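The Weight of a Plate
How a small pottery line learned to measure glaze

By Maksym Lytvynenko
7 March 2018

A glaze is a glass that has to stick to something. Every fault that shows up in tableware after it has left the kiln comes back to that one fact. The clay body and the glass on top of it expand when heated and shrink when cooled, and they do not do so by the same amount. If the glass shrinks more than the clay, it ends up stretched, and it cracks in a fine net called crazing. If it shrinks less, it is squeezed. A little squeezing is good for a plate. Too much and the glaze lifts off at the rim in slivers, a fault called shivering.

Orysia Derkach has spent most of her working life on the narrow strip between those two faults. She is the glaze chemist at Hutsuliak, a tableware maker that sells mainly to restaurants, and her test room is a former packing bay with a sink at one end and a shelf of broken samples at the other.

"A cafe plate goes from the dishwasher to a cold counter to a heat lamp," Derkach says. "It does that all day. Whatever stress you left in it at the kiln, the cafe will find."

The standard check for crazing is simple. Pieces are heated, dropped into cold water, dried and wiped with dye. The dye settles in any crack. Hutsuliak starts its samples at 200 degrees Celsius and runs each one through seven cycles. A plate that survives all seven is set aside and looked at again four weeks later, because some glazes craze slowly as the clay takes up moisture from the air and swells.

That swelling is the part buyers tend not to know about. A fully vitrified porcelain absorbs almost no water. A stoneware that has been fired a little short can absorb several percent of its weight, and it keeps doing so for years. The glaze on top does not grow with it. Plates that looked perfect when they were unpacked come back gray along the cracks, where tea and dishwater have found a way in.

The usual answer is to fire hotter or longer. Both cost gas, and both make flat ware warp. A mug tolerates a hot kiln because its wall holds it up. A plate is a wide disk on a narrow foot, and at peak temperature the clay is soft enough to sag under its own weight. The center drops, or the rim does, and the plate rocks on the table.

Yaroslav Koval, who runs the kilns, keeps a flat steel block by the unloading door for this reason. Each plate is set on it and pressed at the edge. Rockers go to the grinding wheel if the foot can be saved and to the crusher if it cannot. During one stretch of production last year, 278 plates went to the crusher from a single shape, a wide coupe with no rim. Koval's view is that the shape should never have been approved.

"It photographs well," he says. "It has nothing to hold it flat."

A rim is a structural part. It works like the fold along the edge of a sheet metal pan, adding stiffness where the piece is thinnest. The ridge between the rim and the well does some of the same work, and it also gives the plate a place to change thickness gradually. Abrupt changes in thickness dry unevenly, and uneven drying is where many warps begin, well before the clay sees any fire.

Rimmed plates bring their own trouble. Glaze runs slightly as it melts. It thins over every high edge and pools in every low one, so the coat on a rim can be half as deep as the coat in the angle below it. With a colored glaze this shows as a pale line, and some makers sell it as a feature. With white it is harder to see, and the thin area wears through first under stacking. 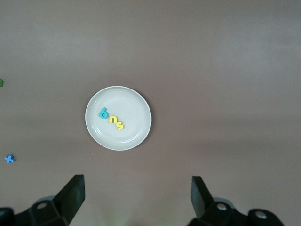 Derkach's fix was to stop judging the glaze bath by its density alone. Two baths can weigh the same per liter and flow quite differently, depending on how the clay particles in them are clumped. She now times how long a fixed volume takes to drain through a cup with a hole in the bottom, and adjusts with small doses of magnesium sulfate until the reading is back where she wants it. The baths are tested at the start of the shift and again after the break.

The other change was in how the coat is weighed. Sample plates are put on a scale before dipping and after drying, and the gain is divided by surface area. Koval was against it at first, on the grounds that a dipper with good hands does not need a scale. The figures showed that good hands drift over a shift as the bath thickens. The scale stayed.

Wear is the next problem on the list. Gray marks on a white plate are usually not scratches in the glaze. They are metal, left behind by cutlery on a surface that is rougher than it looks, and matte glazes collect them faster than gloss. A mild acid cleaner takes most of them off. If the roughness comes from glaze that has been etched by strong detergent, the marks return within days, and the only remedy is a harder glass with more silica and alumina in it. Such a glass needs more heat to melt, which returns the discussion to Koval's kilns and the sagging plates.

Derkach has a trial glaze in the current firing with part of its feldspar replaced by wollastonite. The first samples are due out of the cold water at the end of March.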